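Stirkier coat stand: common questions

Quick answers, will add more when I get a minute. Domnica Vlad, Furnival store

How much can it hold?
Depends on how you load it. Heavy winter coats, go easy. Sweatshirts, towels, light jackets, no problem. Spread things out and don't pile it all on one side.

Does it tip?
Not if both sides get used. If yours leans, tighten the base bolt first. Still leaning? Check the floor. Old floors are teh usual culprit.

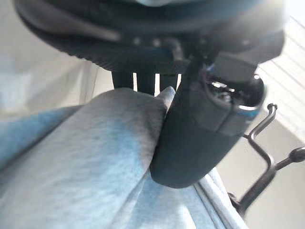 Will soft stuff stretch on it?
Fleece and knits can get a bump at the shoulder if they hang for weeks. Use the neck loop if there is one. No loop, hang by the hood, or just fold the thing and put it in a drawer.

My clothes keep sliding off.
Push the fabric well down over the hook, past the tip. Bulky things first, thin ones after. Don't hang two slippery jackets on one hook.

Can I put wet coats on it?
Short answer no. Shake them out, let them drip in the tub first. Wipe the metal dry after.

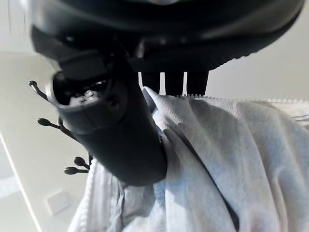 Do the ball tips come off?
No, and please dont twist them. We get 2 or 3 back a month like that.

How do I clean it?
Damp cloth, then a dry one. No scouring pads. Dust gets in the slits in the post, an old toothbrush works.

Is it the same as the Prurkness?
Different base. Parts don't swap.

Price?
249, base included. Pickup at Furnival or Dasham. Delivery is extra, ask at the desk.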